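Section 5. Getting the Tracker Ready for a Recording Session

Welcome back! By now you should have Trerel installed on your workstation and the Korard gripper showing up in the device list (if it isn't, go back to Section 4 and work through the cable checks before you carry on). In this section we'll set up the marker tracking, line the gripper's clock up with the head camera's, and make one short test recording. Set aside a quiet half hour for your first try. After that it goes much faster, and most people have it down to a few minutes by the end of their first week.

Before you start, you'll want the gripper, its charged battery, the head camera and a table with a few everyday things on it. You don't need to clear the whole room. The tracker is quite happy with furniture, bags and people in the background, as long as both marker cubes can be seen.

5.1 Checking the gripper view

1. Open Trerel and choose Devices, then Gripper View. Give it a moment to wake up. The first picture can take several seconds to come through, especially if you've just switched on.

2. Hold the gripper the way you plan to hold it while working, and have a look at the finger pad in the preview. It should sit near the middle, with its ridged inner edges nice and sharp.

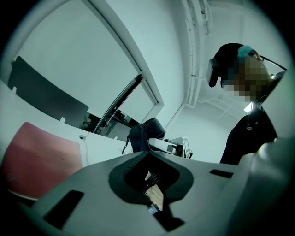
3. Leave the Lens Correction box unchecked for now. The preview is meant to look strongly curved, and the dark ring at the outside is a normal part of such a wide lens. Trerel flattens everything later on, using the calibration file that came with your gripper.

4. Click Load Calibration and pick the file whose number matches the label in your gripper's lid pocket. Ours is 3831, so we'd choose korard_3831. If you own more than one gripper, please do check this every time. A file from a sister unit will load without a murmur and then give you finger widths that are slightly off all day long.

Note: Face blurring is on by default in Gripper View and in every exported file. You can find the setting under Privacy if your own rules call for something different.

5.2 Teaching Trerel the marker cubes

The tracker works out where the gripper is, and how far it's open, from the printed patterns on the two cubes. The head camera looks down on them while you work, so this part is best done with the camera already on and adjusted.

1. Choose Tracking, then New Cube Pair. Trerel asks which finger you want to begin with. Pick Left.

2. Hold the gripper out in front of you at about chest height and turn your wrist slowly, letting the camera see one face of the cube after another. The counter on your workstation climbs as you go. Keep turning until it reads 16 good views, which usually takes less time than you'd think.

3. Do the same for Right. Try to keep your sleeves and fingers off the printed faces. If the counter stalls, tilt the cube a little so that two faces show at once, and it will nearly always start moving again.

4. Lower the gripper to your usual working position and watch the two outlines on the workstation. They should hug the cubes without jumping about.

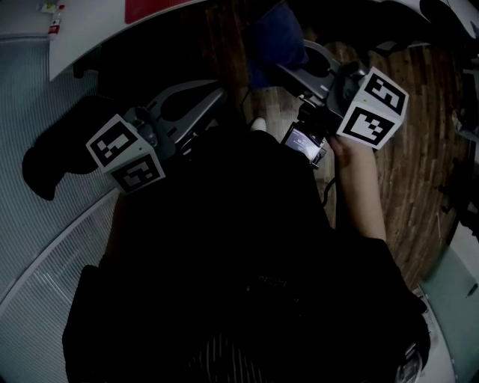

Figure 6. Both marker cubes as the head camera sees them, tilted with two faces showing.

Caution: Never wipe the cube faces with alcohol or glass cleaner. The print will dull, and a dull pattern is much harder for the software to pick out. A dry, soft cloth is all they need.

Dim rooms are fine within reason. If an outline flickers, raise Exposure one step at a time before you go moving lamps around. Raising it too far brings blur when you move quickly, so stop as soon as the outline settles.

5.3 Matching the clocks

1. Choose Sync, then Open and Close.

2. With both cubes in view, squeeze and release the gripper five times at an easy pace. Trerel compares the finger movement in both videos and shows you the offset.

3. If the bar is green, click Accept. If it's amber, try again with a wider squeeze.

Repeat this step whenever the gripper has been switched off, or if it has been running for more than 6 hours.

5.4 Your test recording

Press Record, pick up something light, set it down again and press Stop. Then open the clip in the Biscombe viewer and drag the slider from end to end. The drawn path should follow your hand smoothly. Short gaps show in yellow and get filled in for you, while long gaps show in red and mean a cube was hidden for too long.

When you're pleased with it, click Save Session Profile and give it a name you'll recognize later (we like the room plus the month, such as gudeta_august). You can now go on to Section 6, where we'll prepare your clips for training.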